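# Teaching a pair of arms to fill a fruit bowl

I started this build in February, thinking it would keep me busy for a few wet evenings, and well, you can guess how that went! It lives in the shared workshop at Prostville now, and enough people have asked how to set up the picking job that I'm writing it all down. Put the kettle on first.

## Before you switch anything on

Bolt both arms to the front rail and give each one a good shove. If the base rocks even slightly, the fingers will wander at full stretch and you'll blame the software for an evening (I did). Then check the cable conduit. It needs a generous loop over the wrist, enough that the wrist can turn all the way both ways without tugging.

Choose fruit of different sizes. Small strawberries are lovely to begin with, as the fingers close on them easily, and a mango can wait until you feel brave.

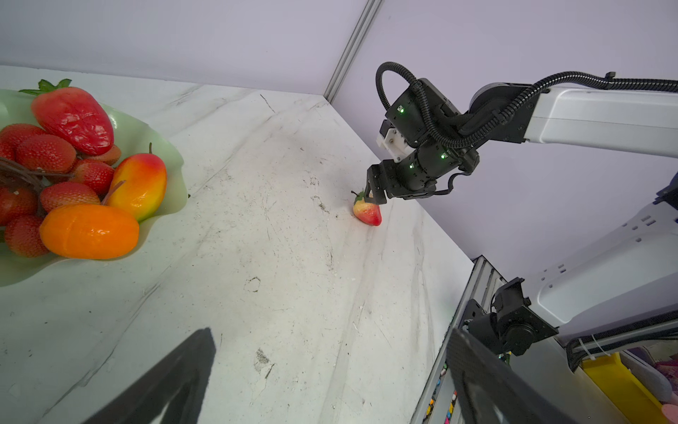 Next comes the speed limit. I set ours to 18 per cent of full speed for the whole first session and I'd urge you to do the same, however slow it feels. A slow arm gives you time to reach the stop button, and you will want it.

## Lining up the grip

1. Bring the open fingers down over the fruit, one either side, keeping the leaves clear.
2. Stop just short of the table. Touching the surface scuffs it and upsets the wrist readings.
3. Check the wrist view. The fruit should sit midway between the fingers.
4. Close gently, wait a moment, then lift straight up.

If the fruit tips as you close, you're probably gripping too high, so open up again, come down a touch and have another go.
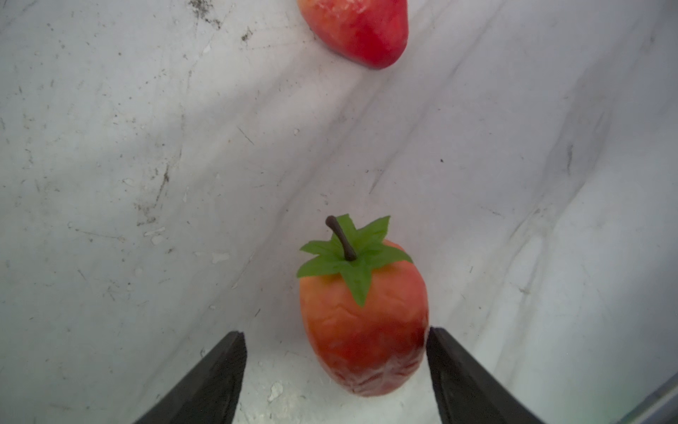 Sharada Alva would add a step between the third and fourth: close halfway, pause, and look again before committing. She finds it saves a lot of chasing fruit across the table, and having tried it for a week I've gone over to her way, though it does make each pick a little longer.

## Bringing in the second arm

Please don't do this until one arm can manage by itself! Give each arm its own side of the table and treat the bowl as shared ground, with only one gripper allowed over it at a time. In our settings file (named Urnetti, after the very first version) that's a single line:

`shared_zone: one_at_a_time`

Park the waiting arm with its gripper open and well back from the rim, then run the whole thing through at low speed with your hand by the stop button.

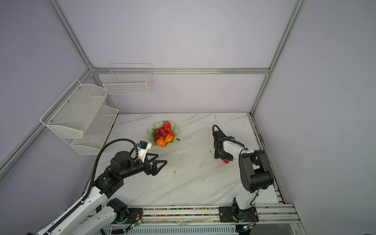
Wojciech Śliwiński wrote to ask whether the arms could hand fruit to each other instead, and skip the waiting altogether. They can, up to a point, but both grippers have to agree on the height very closely, and I'd save it for another month.

Save your settings under a new name each time you change the parking spot, and send both arms home before you cut the power.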